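To: Faculty Curriculum Discussion List
Subject: Re: Moot court as a credited course in the second year

Dear colleagues,

Thank you to everyone who answered on Friday. I was teaching in the evening school and could read the messages only late at night, so please excuse me if I repeat a point which was already made. I put Jomar's message first, because my answer follows his order.

Jomar Policarpio wrote:
> Dear all,
> I have now read the proposal from the Wivau campus twice and I am still
> against making the moot a credited course in the second year. My reasons:
> First, the students have not finished Procedure at that time. They will
> imitate what they have seen on television and we shall spend the third
> year correcting it.
> Second, the marking. In a moot there are 2 speakers and one written
> memorial. Who wrote the memorial? We all know how it goes.
> Third, the hours. The proposal gives 5 credits. If I lose 5 credits
> from Obligations I have to drop either unjust enrichment or assignment
> of claims, and I will drop neither of them.
> I would accept a voluntary moot with a certificate, as Vornmont had
> before the reform.
> Regards,
> Jomar

On the first point I agree with Jomar more than he perhaps expects. When I taught the old Vornmont moot, the second-year teams were quite good on the substance and very weak on the question of what they were asking the court to do. One team argued for forty minutes and never stated the remedy. The judge (a retired one, very patient) had to ask for it three times. But I draw another conclusion from this. These students passed Procedure the year after with good marks, and several of them told me that they understood the lectures because they remembered standing there without an answer. It may be a help to meet the difficulty before the theory. I cannot prove this with figures.

What I would change is the problem itself. The draft problem in the proposal is a cross-border insolvency with a retention of title clause, and in my opinion this is a problem for the master's level. For the second year I would take a simple sale with a defect, one buyer, one seller, and a file of not more than ten documents. The Murakami file that we used in the summer school could be shortened for this purpose. I still have the version without the arbitration clause and can send it to whoever wants it.

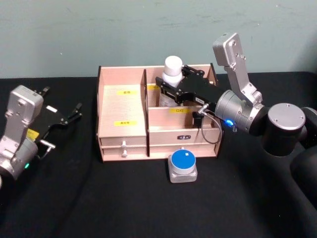 The second point, the marking, is for me the serious one. I propose that the written memorial is divided from the beginning, so that each student signs his or her own part: one takes jurisdiction and facts, the other takes the merits and the remedy. The bundle should be divided in the same way. A box with an upright panel between its two sides and a yellow label in each of them is the order I would like to see in a student's file: the claimant's papers on one side, the defendant's on the other. At present we receive one long document in which the pleadings, the emails and the case law follow each other without any separation, and the examiner must guess who prepared what. If the parts are separate, two marks can be given, and a third common mark for the oral hearing. The study regulations allow a group mark if the individual contribution can be recognised, so I see no legal obstacle.

There should also be a limit on the text. I would say 1,000 words for the facts and jurisdiction, and a longer limit for the merits, which we can discuss. A short limit is hard for the students but it is good for them, and also for those of us who have to read everything in July.

On the third point I have no good answer. I understand that Obligations cannot be cut again. We have at the moment 238 students in the second year, and even if the course is only an option and a quarter of them choose it, we need more hearing rooms and more judges than we have now. The proposal counts on former students of the faculty to sit as judges for free. Some will come, but they will come once, and in the second semester we shall be asking the same persons again.

One possibility is to take the credits from the free electives, where many students collect a language course and a computer course and have still something left over. The regulations say that electives must be "of benefit to the legal education of the student", and I think a moot fulfils this better than most of the list. Then Jomar keeps his hours, and assignment of claims survives. I have asked the office how many electives are taken outside the faculty, but I have not received the reply yet.

A small question to the colleagues who were at the Vellano meeting: was it decided there that the oral part can be held in English? I find two versions in my notes. In one of them it is allowed, in the other it is allowed only for exchange students. If somebody has the minutes, please send them to the list and not only to me - I believe others are also unsure.

I would be glad if we did not vote at the next meeting. It is better to have first the shortened problem and a marking sheet in front of us, even as a bad draft. I can write the marking sheet. For the problem I need one colleague from private law who has the time to read the Murakami papers with me, ideally one who does not agree with me about the second year.

Jomar, would you consider it?

With kind regards to all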